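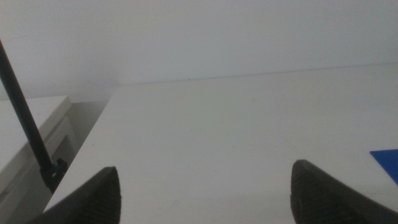

Lights over Mudorby in May, anyone else follow this up?

saltbush_kev wrote:
G'day all, long-time reader, and I think this is only my third post, so be gentle. I've been meaning to write up the Mudorby lights for ages and kept putting it off (the garden, the grandkids, you know how it goes). My wife and I were driving home along the Dresach road a little before 10 at night when we both saw two orange lights sitting low over the ridge. They didn't blink and they didn't seem to drift, and we pulled over by the cattle grid and watched them for 15 minutes by the dashboard clock. Then the left one went out, and a bit later the right one did the same. No sound at all, apart from somebody's dog going off its head down the valley.

I've since heard that Hortensia Pereyra has been collecting accounts from that night for her newsletter and has 38 of them so far, which floored me. Did anyone here send one in?

marrow_and_peas wrote:
Oh Kev, I'm so glad you posted! I sent mine to Hortensia the very next morning while it was all still fresh, and she rang me back and we nattered for most of an hour. She's lovely, very patient, and she never once put words in my mouth. I was at my sister's place on the other side of the ridge and I saw the lights too, only I'd have called them yellow, and I'm nearly sure there were three to begin with. My sister says two. We've agreed to stop discussing it at dinner.

Ljungberg wrote:
Welcome Kev, and thanks for a nice clear report. I hope you won't mind me being the wet blanket, I do it with affection. Two steady orange lights low on a ridge, silent, going out one after the other, sounds an awful lot like parachute flares to me. Or paper lanterns if there was a wedding on. Do you remember which way the wind was blowing? Lanterns will seem to hang in one spot if they're coming straight at you, and people are caught out by that every summer.

saltbush_kev wrote:
No offence taken, mate. It was dead still where we were parked, though I couldn't swear to what it was doing up on the tops. I did think of flares, having seen a few in my younger days on the boats, but those came down and these stayed put, and 15 minutes seems a very long burn to me. My wife reckons they were a touch higher at the end, if anything. I wouldn't go to court over that part. 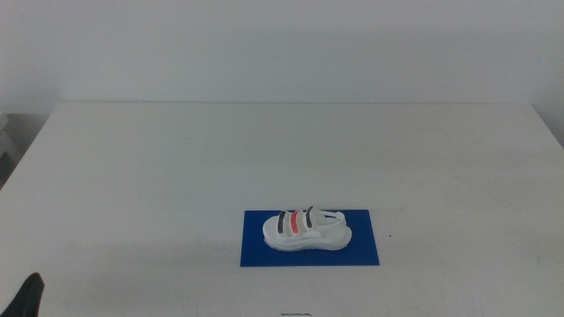 Ljungberg wrote:
Fair enough about the burn time, unless somebody was sending up fresh ones. I'd still like to see the accounts laid out on a map with the direction each person was facing. 38 stories all saying "over the ridge" could be 38 different bits of sky. Has Hortensia plotted them?

solia_watcher wrote:
Khrystyna Demchenko is doing precisely that, or at least she was when I last had a cuppa with her. She runs the Solia skywatch list and has been going back to people one by one, asking them to stand where they stood and take a compass bearing. It's slow going, as you'd imagine, and a few have moved away or gone a bit shy about the whole business. She told me the first 10 bearings didn't cross anywhere sensible, but she wasn't too discouraged, as half of them were done with a phone held right next to a car.

marrow_and_peas wrote:
I'm sorry, but I do think asking people to go back weeks later and point is a bit much. I couldn't tell you to the degree where my own letterbox is! I'd hate to see good honest accounts thrown out over a dodgy compass.

Ljungberg wrote:
I don't want anybody's account thrown out, marrow. But a rough bearing is still worth more to me than a colour, seeing as you and Kev can't agree on orange or yellow, and you and your sister can't agree on two or three.

marrow_and_peas wrote:
Well, that's me told! I still say three.

saltbush_kev wrote:
Happy to do a bearing if Khrystyna wants one, the cattle grid hasn't gone anywhere. Solia, could you message me her contact? I'll leave the car well back up the road and take the old brass compass as well as the phone.

solia_watcher wrote:
Sent it to you just now, Kev. Try her in the evening, she's on earlies at the moment and sleeps after lunch.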